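4 Photometrische Trennung von Staubemission und Vordergrundsternen

4.1 Datengrundlage

Die in Abschnitt 3 beschriebenen Mosaike der Dunkelwolke Povlow 6 liegen in vier Bändern des mittleren Infrarots vor. Für die weitere Auswertung wurden die beiden kurzwelligen Bänder (B1, B2) auf die Auflösung des langwelligsten Bandes (B4) gefaltet. Die Faltungskerne wurden aus isolierten, nicht gesättigten Punktquellen am Rand des Feldes abgeleitet, da die theoretischen Punktverbreiterungsfunktionen im Bereich der Beugungsspitzen systematisch zu steile Flanken liefern. Von den ursprünglich extrahierten Einzelaufnahmen gingen 552 in das Mosaik ein. Verworfen wurden Aufnahmen mit Streulicht des Mondes sowie solche, bei denen der Hintergrundgradient nach Abzug des Zodiakallichtmodells noch oberhalb der in Abschnitt 3.2 festgelegten Schwelle lag.

Der Quellkatalog wurde mit dem Paket Pendico erzeugt, das eine simultane Anpassung in allen Bändern durchführt. Bis zur Vollständigkeitsgrenze in B2 enthält er 3.000 Quellen. Die Vollständigkeit wurde durch das Einsetzen künstlicher Sterne bestimmt, getrennt für den hellen Westrand der Wolke und für die dunklen Filamente im Osten. Am Westrand liegt die Grenze merklich heller, was auf das Photonenrauschen der diffusen Emission und auf die kleinräumige Struktur des Untergrunds zurückgeht. Eine einheitliche Grenze für das gesamte Feld wäre daher irreführend; alle im Folgenden genannten Anzahlen beziehen sich auf die hellere der beiden Grenzen.

4.2 Auswahl der Kandidaten für junge stellare Objekte

Die Auswahl erfolgt im Zweifarbendiagramm (B1−B2 gegen B2−B3). Quellen mit photosphärischen Farben sammeln sich nahe dem Ursprung und wurden als Vordergrund- oder Hintergrundsterne eingestuft. Aktive Galaxienkerne und Galaxien mit starker PAK-Emission überlappen teilweise mit dem Bereich der Klasse-II-Objekte. Zur Abgrenzung wurde zusätzlich eine Helligkeitsgrenze in B1 angewandt, die mit der lokalen Extinktion variiert. Die Extinktion selbst entstammt der Karte aus dem Isten-Survey, deren Auflösung gröber ist als die der hier verwendeten Mosaike. In den dichtesten Filamenten wird die Extinktion dadurch unterschätzt, und einzelne stark gerötete Hintergrundriesen können fälschlich in die Auswahl gelangen.

Nach Anwendung aller Kriterien verbleiben 139 Kandidaten. Der überwiegende Teil entfällt auf Klasse II. Objekte der Klasse I konzentrieren sich entlang des östlichen Filaments und in dem kompakten Knoten, der in früheren Arbeiten als Goicoechea-Knoten bezeichnet wird. Außerhalb der Kontur mit erhöhter Extinktion finden sich nur vereinzelte Kandidaten, deren räumliche Verteilung mit einer gleichmäßigen Kontamination durch extragalaktische Quellen verträglich ist.

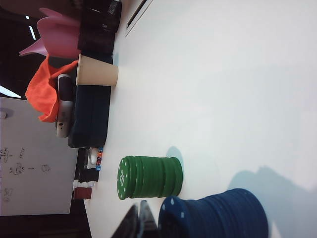
Abbildung 4. Spielchips auf weißer Tischfläche. Der kürzere, grüne Stapel trägt den Aufdruck „20“.

Warum wird die diffuse Emission nicht vor der Quellextraktion abgezogen?

Ein vorheriger Abzug mit einem Medianfilter entfernt in der Umgebung heller Filamente auch einen Teil des Flusses schwacher Punktquellen. Der Untergrund wird deshalb bei der Anpassung jeder Quelle als lokale Ebene mitbestimmt. Die verbleibenden Residuen gehen in den Fehler der Photometrie ein.

4.3 Behandlung der ausgedehnten Emission

Für die Karte der Staubemission wurden die angepassten Punktquellen aus den Mosaiken subtrahiert. Gesättigte Sterne lassen sich auf diese Weise nicht sauber entfernen. Ihre Umgebung wurde maskiert und durch eine harmonische Interpolation vom Maskenrand her aufgefüllt. Die so ergänzten Bildpunkte dienen nur der Darstellung und werden bei sämtlichen quantitativen Angaben ausgeschlossen. Dies betrifft insbesondere den hellen Doppelstern südlich des Goicoechea-Knotens, dessen Halo in B1 einen Teil des Filaments überdeckt.

Die Emission in B3 wird in Reflexionsnebeln und an beleuchteten Wolkenrändern von PAK-Banden dominiert, während B4 überwiegend das Kontinuum warmer, sehr kleiner Staubkörner erfasst. Das Verhältnis B4/B3 nimmt vom Westrand zum Inneren der Wolke zunächst ab und bleibt dann über einen weiten Bereich nahezu konstant. Ein solcher Verlauf ist zu erwarten, wenn die Anregung von außen erfolgt und das Strahlungsfeld mit zunehmender Säulendichte abgeschwächt wird. In der unmittelbaren Umgebung der Klasse-I-Objekte steigt das Verhältnis wieder an. Ob dort eingebetteter, durch die Protosterne selbst erwärmter Staub beiträgt oder ob unvollständig subtrahierte Flügel der Punktverbreiterungsfunktion den Anstieg verursachen, lässt sich aus den vorliegenden Daten allein nicht entscheiden. Ein Test mit einer um den Faktor zwei vergrößerten Maske verringert den Anstieg, beseitigt ihn jedoch nicht.

4.4 Systematische Unsicherheiten

Die größte Unsicherheit der absoluten Flächenhelligkeiten folgt aus der Wahl des Nullpunkts. Das Mosaik enthält kein Gebiet, das frei von galaktischer Emission ist. Als Referenz wurde das Feld mit der geringsten Extinktion am nördlichen Rand gewählt; die angegebenen Werte sind entsprechend als Überschuss gegenüber diesem Feld zu verstehen. Farbverhältnisse reagieren auf eine Verschiebung des Nullpunkts vor allem in den schwachen Außenbereichen der Wolke. Bildpunkte mit einem Signal unterhalb der dreifachen Standardabweichung des Referenzfeldes wurden daher in den Verhältniskarten nicht berücksichtigt.

Eine zweite Quelle systematischer Fehler ist die Farbkorrektur. Sie setzt eine Annahme über die spektrale Energieverteilung innerhalb des jeweiligen Bandpasses voraus. Für die Punktquellen wurde ein Potenzgesetz verwendet, dessen Index aus den benachbarten Bändern interpoliert und in zwei Iterationen verbessert wurde. Für die diffuse Emission ist diese Annahme wegen der schmalen Bandenstruktur der PAK nicht haltbar. Dort wurde ein festes Musterspektrum zugrunde gelegt, dessen Bandenverhältnisse über die gesamte Wolke als konstant angenommen werden. Räumlich aufgelöste Spektren liegen für Povlow 6 bislang nicht vor.

Latenzbilder heller Sterne, die in nachfolgenden Aufnahmen als schwache, ausgedehnte Flecken auftreten, wurden anhand ihrer festen Position auf dem Detektor erkannt und vor der Mittelung maskiert. Im gemittelten Mosaik konnten keine Reste dieser Artefakte oberhalb des Rauschens nachgewiesen werden. Sehr lichtschwache Strukturen mit einer Ausdehnung in der Größe typischer Latenzbilder werden in Abschnitt 5 dennoch nur dann diskutiert, wenn sie in mindestens zwei Bändern und in beiden Beobachtungsepochen auftreten.

Die Position der Kandidaten wurde gegen einen optischen Referenzkatalog geprüft. Für Quellen ohne optisches Gegenstück, zu denen nahezu alle Objekte der Klasse I gehören, ist diese Prüfung nicht unmittelbar möglich; hier wird die astrometrische Lösung der umgebenden Feldsterne übernommen. Die Zuordnung zu Submillimeterkernen in Abschnitt 5.1 verwendet einen Suchradius, der dem Halbwertsradius der dortigen Keule entspricht und gegenüber dem astrometrischen Fehler deutlich überwiegt.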